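Pasen CPU Seating - data card

Summary
Pasen is a set of 126 short recordings of one job: fitting a processor into an open desktop tower. It was put together by Lusinico for the Irkden parts bench. Each recording covers the chip, the parts holder or the board.

Parts holder
The holder is a light gray panel with a shallow rectangular pocket and a raised rim, sized to the chip. 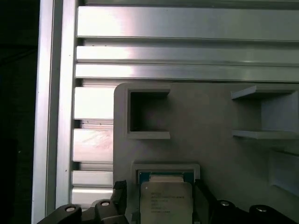
Tower and board
The tower stays on its side on a slatted metal table. The socket is near the middle of a green board, between two banks of memory slots.

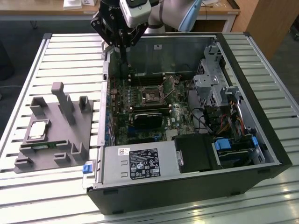
Lever position is logged for every recording - open or closed. Files with no lever entry were dropped, 46 in all.

Socket area
Pins are exposed whenever the load plate is up. Do not use these files to judge pin damage.
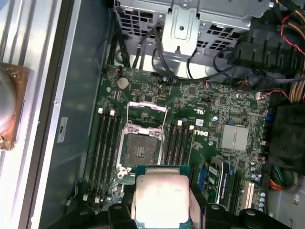
Intel Xeon and empty socket, load plate open.

Known gaps
No cooler or thermal paste steps. Labels follow the Esteves part list, version 47.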